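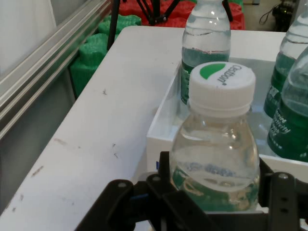 Bottled water, with the Cestbon name on the cap.

I grew up thinking water didn't taste like anything. My mother kept a pitcher in the fridge door, we drank from it, and if you'd asked me to describe the flavor I'd have said "cold." Then I moved to Zisau, population 600, and poured myself a glass from the kitchen tap on my first night, and it tasted like I'd licked a gate.

That was four years ago. I now have opinions about water the way other people have opinions about coffee, and my family has asked me to keep them to myself at dinner. So I'm putting them here!

Zisau sits at 1,054 feet, up against a ridge the locals call the Takel, and everybody in town drinks what comes out of it. The rain goes in at the top, spends a long time finding its way down through the rock, and gets pumped back up into our kitchens with a good bit of the ridge still in it. It leaves a white crust on the kettle. It turns soap into a kind of sulky film. My neighbor across the road, who has lived here all her life, says it's the best water in the state and that everything else tastes like "wet air."

I wanted to agree with her. I really did. But for the first few months I was a bottle person, hauling cases home from Kwan Market and stacking them in the hallway where everyone stubbed a toe on them. Then one evening in July I looked at the recycling, and I looked at my receipts, and I decided I'd rather learn to like my tap than keep feeding the hallway.

First I tried gadgets, of course. I bought a countertop filter called the Plerix, a tall thing that gurgled at two in the morning like it had something on its conscience. It did take the gate taste away. It also took everything else away, and the tea I made with it was so flat I thought I'd bought stale leaves. I gave it to my sister, who lives in a city with chlorine in the pipes and thinks it's wonderful.

What worked better was plain old cold and patience. I filled a glass jug at bedtime, left the top off, put it in the fridge, and by breakfast the water had softened up somehow. I can't give you the chemistry. It still tasted of stone, but of a nice clean stone, like the smell of a driveway when the rain starts.

Then I got nosy and started asking people what they did. One family adds a strip of cucumber. The man who fixes my car drinks his straight from the garden hose and says the rubber helps (please don't do this). A woman I met in line at the post office boils hers, lets it cool, and pours it back and forth between two pans "to wake it up," a trick she got from her grandmother. I tried it that same night and got most of it down my sleeve. The part that made it into the glass was very good.
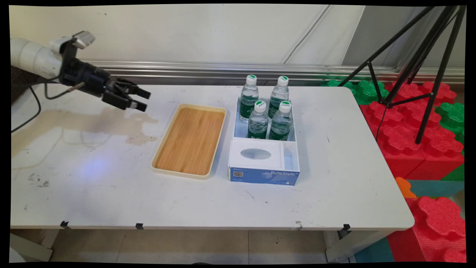

By fall I was ready to hold a tasting. I invited people over, told them to bring a jar of whatever they drank at home, and covered the labels with masking tape. I had bottled water from Kwan Market in there too, plus a jar from the old spring on the Takel, which you reach by climbing 118 stone steps that were clearly built by someone with longer legs than mine. I asked everybody to score each one out of 100, and that was a mistake. My neighbor gave six waters a zero and one a perfect score, and then it came out that the perfect score was the bottled stuff. She has not forgiven me.

The spring water did well with nearly everyone else. It had that stone taste but lighter, and a little sweet at the end. Before you rush up there with a jug, though, have it tested. I sent a sample to a lab first and waited for the results before a drop went on the table. A spring can look perfectly clear and still make you sorry.

If you'd like to try a tasting at your own place, serve everything at the same temperature. Mine was all over the map - one jar had been riding around in a hot car - and warm water loses every time, whatever it is. Use plain glasses, and rinse them well, because dish soap is a lot louder than you'd think. Put out some unsalted crackers. And have a pot of soup going for afterward, since people get oddly hungry when they've been drinking water for an hour and arguing about it.

I still buy a bottle now and then, when I'm on the road or when the pump's down for repairs and the whole town is brushing its teeth over a saucepan. But most mornings it's the jug from the fridge. When I went back to see my mother last spring I poured a glass from her old pitcher, took a big swallow, and stood there in her kitchen thinking it could use some rocks.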